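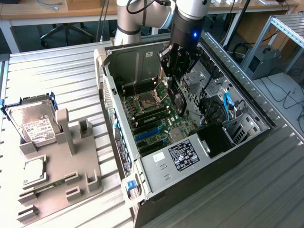 Cahier planification / commande, banc démontage PC
Juillet

9 h 40. Reprise du planificateur après la mise à jour de Nindesora. La pile démarre sans erreur, sauf le nœud de supervision qui cherche encore l'ancien fichier de calibration. Chemin corrigé à la main, à remettre proprement dans le dépôt.

Rappel de l'objectif : enchaîner les primitives (approche, alignement, contact, retrait) à partir du graphe de tâches, sans repasser par des points appris un par un. Le boîtier est couché sur la table rainurée, le bac gris à gauche. Les poses du bac sont fixes dans la scène, celles de la carte mère viennent de la perception.

Perception
Le recalage du nuage sur le modèle CAO part parfois sur la cage des disques. Les perforations de la tôle donnent des points aberrants et l'ICP s'y accroche. J'ai mis un masque sur toute la zone de la cage et ramené le sous-échantillonnage à 1,411 points par vue (virgule des milliers, format du log). Avant : 1,664. Le recalage est plus stable, mais le câble SATA bleu passe encore à travers le masque quand il est haut. À traiter par la couleur, on verra plus tard.

Les fils près du socket ne sont pas modélisés du tout. Pour le moment je gonfle la boîte de collision au-dessus et j'accepte de perdre quelques trajectoires.

Commande
Approche verticale en position, puis bascule en admittance avant le contact. La bascule se faisait sur un seuil de hauteur, donc toujours un peu trop tôt ou trop tard selon la pièce. Remplacé par un seuil sur la distance estimée au connecteur, avec repli sur la hauteur si la perception n'a rien publié depuis 200 ms.

Point gênant : le modèle de collision de la carte graphique attachée à la pince. Dans la scène, l'objet était attaché au repère du poignet et le planificateur trouvait des chemins qui frottaient le support métallique du socket. Rattaché au repère des doigts, ventilateur compris dans l'enveloppe. Il faut aussi recharger la scène à chaque changement de pièce, sinon l'ancienne enveloppe reste en mémoire.

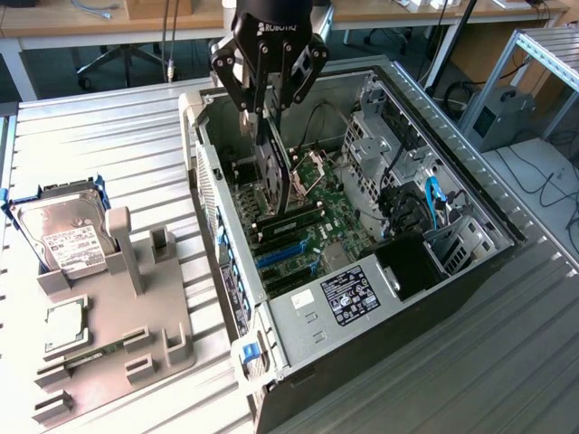
Barrettes mémoire
Même structure de primitives, autres paramètres. Raideur baissée dans le plan, laissée haute en rotation. L'estimation de l'axe des slots se fait sur toute la rangée ; sur un seul slot l'angle saute d'une vue à l'autre.

Le planificateur refuse la configuration coude à gauche dès que la marge dépasse celle du fichier par défaut. Je soupçonne la boucle de câble du bras, représentée par un cylindre beaucoup trop gros. Essayer deux capsules. Ne pas simplement désactiver la paire dans la matrice de collisions, on l'a déjà fait sur Issahaku et on l'a regretté.

16 h 15. Rejeu hors ligne du graphe complet : 1,174 nœuds développés, plan trouvé. Temps de calcul correct, dominé par les vérifications de collision dans le boîtier. Le cache de Cindmont aiderait, mais il suppose une scène statique.

À faire
- versionner la calibration avec la scène
- filtre couleur pour le câble SATA
- capsules pour le câble du bras
- journaliser l'instant de bascule en admittance
- remettre la marge par défaut avant de fusionner la branche

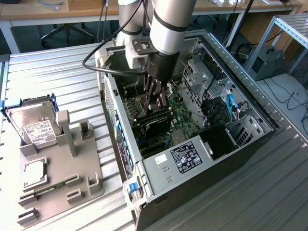

Evano, en relisant l'entrée, demande si le repli sur la hauteur n'est pas dangereux pour la mémoire : quand la perception se tait, le seuil vient du modèle CAO et l'erreur de recalage s'ajoute sans qu'on la voie. Sa proposition est d'arrêter le mouvement et de relancer une vue.

D'accord pour les barrettes. Pour la carte graphique je garde le repli le temps d'avoir les journaux de bascule, puis on compare. Paramètre ajouté par primitive, valeur par défaut : arrêt. Branche poussée, pas encore fusionnée.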